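About Cledgate

Cledgate keeps damage records for historic sites that are open to the public. We document graffiti, scratches, chipped edges and surface wear, assign each instance a reference number, and hold the record for the body responsible for the site. Our office is in Broltport. A second office in Chareonsuk handles fieldwork and translation.

Our clients are site managers, museum services and local governments. We currently hold records for 264 sites, ranging from single standing stones to temple complexes with more than one entrance.

What we record

A record has four parts: location on the structure, type of mark, measured size, and date first reported. Where the mark includes writing, the text is transcribed in its original script and translated into English. Depth is recorded for incised marks if the surface can be measured without contact. Paint, ink and chalk are logged separately because they call for different treatment.

Marks are classed as historic or recent. The cutoff is set by the client in writing before the survey begins. A traveler's name cut into a column two centuries ago is usually treated as part of the monument, and we do not list it for removal.
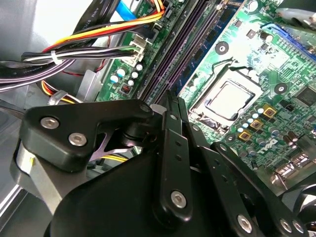 Inside a desktop computer with a green Dell motherboard.

Survey method

A baseline survey covers every accessible surface up to 3,000 mm above floor level. Higher areas are surveyed by separate agreement. Surfaces are divided into panels, and each panel is photographed under flat light and again under raking light. The two sets are aligned and compared with the previous visit. Differences go to a surveyor for review. No difference is entered as damage until it has been checked by a person.

Large sites are surveyed in sections. The section plan is drawn up with the site manager so that work can be done outside visiting hours. Repeat surveys use the same panel numbers as the baseline, including for panels that have since been restored.

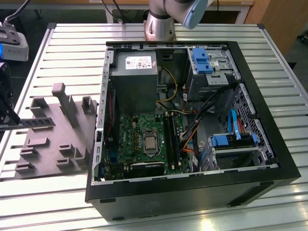
Desktop tower on its side on a slatted worktable, side panel removed.

Names and personal details

Recent graffiti often includes a name. Names are stored in a restricted field that only the client and the assigned surveyor can open. Published reports show the name field as withheld. We do not search social media for the writer, and we do not confirm or deny names that are circulating online. Requests from police or a court are passed to the client, who owns the record.

Reports sent in by visitors are handled in the same way. A photograph of a mark is accepted. A photograph that shows a person's face is returned to the sender and is not added to the record. 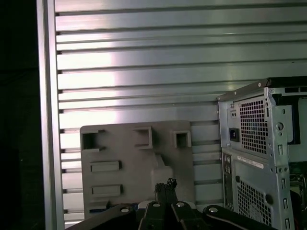
Pandemham

Pandemham is our records system. It was written in-house and is supplied to clients under a yearly license that runs from January. Each license covers up to 1,000 panels, with further panels charged in blocks. Records can be exported as plain tables at any time, with or without the photographs. The current release is version 2, which added right-to-left text entry and a change log for every field.

Every edit to a record is kept. A transcription that is corrected remains visible in its earlier form, marked with the initials of the person who changed it.
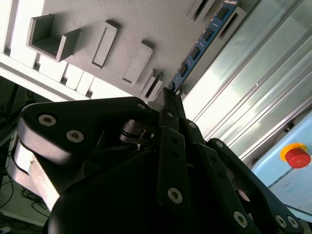 Deletion is limited to personal details and requires sign-off from both the client and our records manager. The panel number, dates and measurements stay in place after a deletion.

Staff

Kanokwan Intarasuk, director
Uriel Ulloa, survey methods
Tassanee Sukprasert, fieldwork and translation, Chareonsuk
Aishwarya Pisharody, Pandemham development
Saskia Ashby, records manager

Questions about an existing record should quote the site code and panel number. Requests for a baseline survey should include a floor plan, if one exists, and the name of the authority responsible for the site.

Page last revised 19 December 2025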